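Medus Home Tidy Package: Planning and Budget Guide

Thanks for stopping by! If you're reading this page you probably have a rough idea of what you want picked up and put away, and you're wondering what to set money aside for. We get that question a lot at our Drestville showroom, so we've put the usual answers in one place (grab a coffee, we do go on a bit).

The package covers two arms, two grippers, the controller and 56 hours of simulated practice in a floor plan like yours before anything gets delivered. Please do the practice first, even if you're eager. It's far cheaper to find out on a screen that you ordered the wrong fingers!

Simulated views, wastebasket and bowl rim 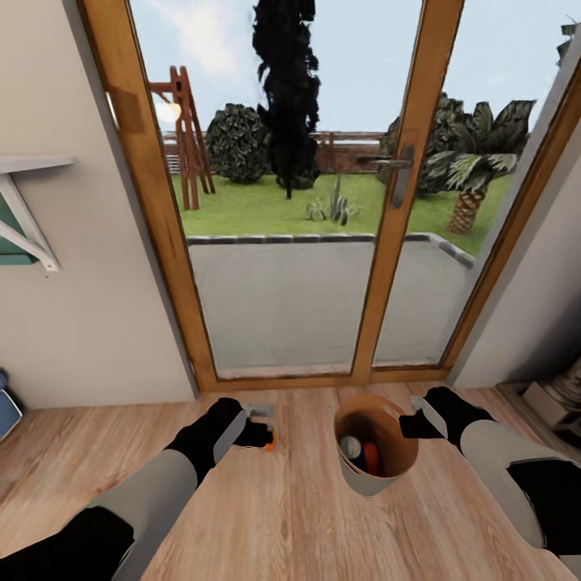
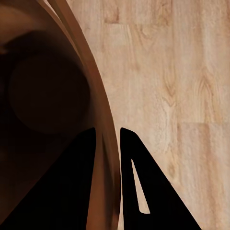
When you work out your budget, start with the objects and come to the arms afterward. Make a list of everything you'd like handled in an ordinary week, and measure the thickest edge and the smallest item on it. Our standard fingers suit most households, and a spare pair is $200. The Holmgren slim set adds $300 and ships separately, usually by October if you order over the summer.

Do leave room for the yearly service visit, too. The first 4 visits are included for customers in Drestville and Ciddale, and farther out we charge for travel, so ask us for a quote before you sign anything.

Still unsure? Send your list and a simple sketch of the room to Kulap Duangkaew at our planning desk. She'll go through it with you by phone, and there's no charge for the call.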